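Subject: Re: [nunwood-allotments] Moving the seed swap to a "seed library"
List: nunwood-allotments
Sent: 21:40

On the Nunwood list, the plot holder at the Ehlers Road end wrote:

> I know people are fond of the February swap but I think we
> should be more ambitious. Jemia runs a seed library in their
> community centre and it has taken off. You borrow seed in
> spring, grow it on, let a plant or two go over, and return
> seed in the autumn. They had 293 borrowings in the first
> year. It would save us all a fortune and in time we would
> have our own Nunwood strains, suited to our soil. Gekeson
> will do us a 28-drawer cabinet at a discount. Could we vote
> on it before the new season?

I have read this twice and I am still not persuaded, so forgive a long reply.

The 293 is a count of packets going out. What I would like to know is how many came back, and whether what came back grew. I asked on the Jemia list in January and got two answers, both friendly, neither with a number in it. One person told me returns were "building". The other said they top the drawers up from donated commercial packets each spring, and if so that is a perfectly decent giveaway, but it is a different thing from the scheme described here and we shouldn't vote for one thinking we are getting the other.

Then there is the matter of what people save. Peas, French beans, tomatoes and lettuce mostly come true and a beginner can manage them. Fine. But look at what goes first at our own swap: squash, courgettes, sweetcorn, kale. With plots as close together as ours, a squash will cross with anything of the same species that a bee can reach, and nobody will know until the following August when someone has given up a third of their plot to something that looks like a gourd and tastes of soap. I did this to myself one year with a saved pumpkin. I would not like to do it to a newcomer who borrowed it from a labelled drawer and trusted the label.

Sweetcorn is worse, being wind pollinated, and you want a good many plants to keep it healthy. Who has the room? As for the kale, ask anyone on the lower path who let a row flower next to the sprouts.

"Our own Nunwood strains" is a lovely phrase. I have heard it at three different sites now. Picking out the best plants year after year, pulling the poor ones before they flower, growing enough of them to choose from — that is steady work by somebody who knows what they are looking for, and it is not what happens when twenty people each bring back an envelope from whichever plant bolted.

On storage: the cabinet would live in the hut, I assume. The hut is damp from October to April and baking under that roof in July. Seed wants to be cool and dry and left alone. Mine goes in the bottom of the fridge at home. I keep the paper envelopes together in ordinary zipped pouches, one for each sowing month, with a sachet of drying gel in each, and I have had five-year-old tomato seed come up perfectly well. Parsnip I buy fresh every year and so should everybody.
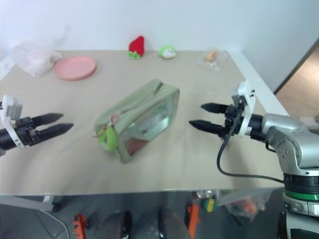
The green pouch, zip and charm.

You will notice that none of this needs 28 drawers. Even at a discount, Gekeson are in business to sell cabinets, and I would want to see the price in writing, with delivery, before anyone puts a hand up.

The saving is overstated too. I added up my seed spending for last season and it was less than I spent on compost by a very long way. If we want to save people money, a bulk order does more. The 500 gram bags of broad beans split between plots cost each of us next to nothing, and the onion sets the same. We dropped that for no reason I can remember.

What I would support:

Keep the February swap as it is, but ask for the variety, the year, and whether anything else of that kind was flowering nearby. A slip of paper will do.

Put peas, beans, tomatoes and lettuce on one table and everything else on another, with a plain warning on the second.

Try borrowing and returning with one crop for one year. I'd suggest a climbing French bean, as it's easy to save and easy to check. If half of it comes back and germinates I will eat my words and help carry the cabinet in.

Do a germination test on whatever is returned: ten seeds on damp kitchen paper, a week somewhere warm. I'm willing to do these on my windowsill.

I can't support a vote before the new season on what we have been shown so far. If someone can get the return figures out of Jemia I'll read them with interest.

One unrelated thing — the lower tap is dripping again and the washer I put in last time was the wrong size.

Plot 9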